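Bench and Cable Help Wanted — Sullham Workshop, Listbridge

Posted 11/24/20. Open until filled.

Short version: we need someone to keep our electronics benches in order. Part time, afternoons, could grow. Start as soon as you can.

Sullham has been in the same building on the Plomville road since 1971. Ground floor is storage and shipping, upstairs is benches. Upstairs is the problem. Leads everywhere, half of them unlabeled, adapters in the wrong drawers, screens that get moved and never moved back. People lose time hunting for a cable they had in their hand an hour ago.

What you'd be doing

Sorting cables by type and length, coiling, tying, labeling. There are 192 bins on the back wall and most need new labels
Clearing benches at the end of the afternoon — not throwing stuff out, putting it where it goes
Checking small devices in and out on the sheet
Wiping down screens and work surfaces
Packing up to 7 orders a day when shipping is short handed
Telling us what we're running out of before we run out

What we're looking for

Neat. Really neat. Good eyes for small connectors. OK on your feet, OK on a step stool. You dont need an electronics background, we'll teach you which end is which. If you've worked in a stockroom, a hardware store, a library, a theater, say so. Must be able to read our handwriting (sorry). Reliable ride to Listbridge, the bus stops running early.

Not looking for an engineer for this one. Engineer posting goes up in April.

Pay and hours

Hourly, paid every two weeks. Four afternoons to start. $200 bonus once you finish the first full relabel of the wall. Parking free, coffee free, lunch is on you.

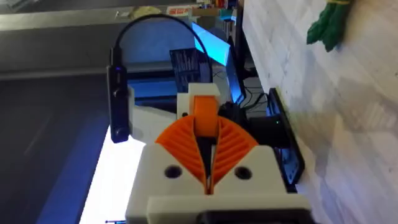 Upstairs bench: lit screen, black cables across the gray surface.

To apply

Drop a letter or a resume at the Sullham front desk, side door, ring twice. One page is plenty. Tell us when you can start and wich afternoons you can't do. If you have a picture of a shelf or drawer or garage you organized, bring it — we'd like to see it.

Our Gosselin site is not hiring right now, please don't send anything there, it just gets forwarded and takes a week.

No agencies.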